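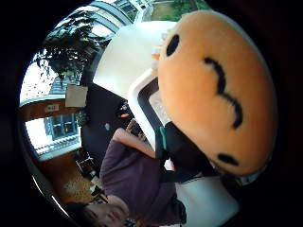
Round orange plush toy with a wavy stitched mouth and small black eyes.

Plush toy storage

Plush toy storage covers the sorting, containment and care of soft stuffed toys in homes, nurseries and shared rooms. Plush toys differ from hard toys in that they can be compressed, do not stack in a stable way and hold dust in the pile. The usual containers are open bins, nets, lidded boxes and collapsible basins.

Contents
1 Containers
2 Sorting
3 Handling and packing
4 Cleaning
5 See also

Containers

The collapsible basin has a rigid rim and a rigid base joined by a folding side wall. The wall is moulded in steps and closes like a bellows when the rim is pressed down. Most are sold as washing-up or laundry basins and are used for toys as a secondary purpose. The Tirnska basin, a common household size, has a capacity of 32 litres when open. The Sasska range is shallower and is intended for shelf use.

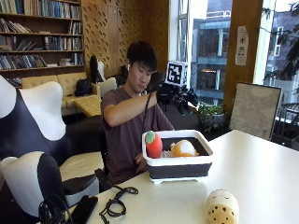 Reading time: 2 minutes

An open basin allows the contents to be seen from above and a single toy to be taken out without emptying the rest. Its drawback is the lack of a lid. Where dust is a concern, a cotton cloth is laid over the rim. Lidded boxes keep toys cleaner but trap moisture, and toys put away damp may develop a musty smell within a few days.

Sorting

Toys are commonly sorted by size, by type (animals, food shapes, dolls) or by frequency of use. Murray Hawthorne, in the household manual Soft Goods at Home, proposed a limit of 4 toys of medium size to a basin, on the grounds that the lowest layer is otherwise seldom used.

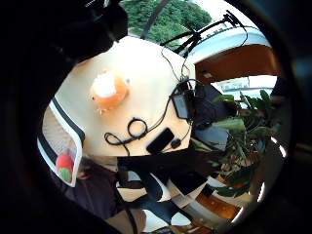 The manual also advises sorting on a cleared surface, with chargers and leads moved to one side — long pile catches on plugs and clips. Toys with loose seams or detached eyes are set apart for mending before the others are put away.

Handling and packing

Round toys are placed first and the gaps filled with smaller or longer shapes. Cylindrical toys keep their form better upright than on their side. Toys should be lifted by the body; repeated lifting by an ear, leaf or tail strains the stitching at the join. Vacuum bags save space but flatten polyester filling, and the Cloutier care guide sets a limit of 50 days for this method.
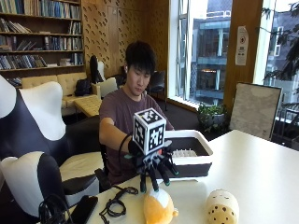
Plush toys on a white tabletop, with a dark-sided, white-rimmed bin behind.

Cleaning

Surface dirt is removed with a damp cloth and mild soap. Toys marked as machine washable are placed in a mesh bag, washed on a cool cycle and dried flat. Basins are rinsed in the open position and left unfolded until the creases of the wall are dry.

See also

Collapsible container
Laundry basket
Ronovus shelving system
Toy library

Last edited November 13, 2023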